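Zikix y Stomness prolongan su programa de automatización doméstica

28 de julio. Con mucho gusto, y también con cierta prudencia, Zikix y Stomness anuncian que seguirán trabajando juntas en la pregunta que nos hacen casi todas las visitas al taller: ¿puede ya una máquina recoger la mesa después del desayuno? La respuesta corta es que todavía no como lo haría cualquiera de nosotros, aunque desde febrero hemos aprendido muchísimo y nos apetece compartirlo.

«Una cuchara sobre una servilleta parece poca cosa, hasta que hay que cogerla sin llevarse la servilleta detrás», comenta Houda Filali, responsable del programa en Zikix. Su equipo, formado por cuatro personas, dedica buena parte de la jornada a los envases transparentes y a los paños, que son, con diferencia, los que más paciencia exigen.

Adebayo Jibrin, de Stomness, es igual de franco: «En un almacén sabemos dónde está cada caja. En una cocina, cada mañana es distinta, y eso es precisamente lo bonito». 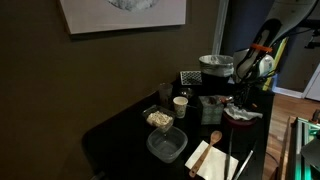 Brazo robótico con pinza sobre una mesa con recipientes de plástico, una cuchara de madera y una caja de pañuelos.

La nueva etapa durará dos años y prestará especial atención a los hogares de personas mayores, con las que queremos conversar largo y tendido antes de prometer nada.

Contacto de prensa: Ismail Sqalli, Zikix.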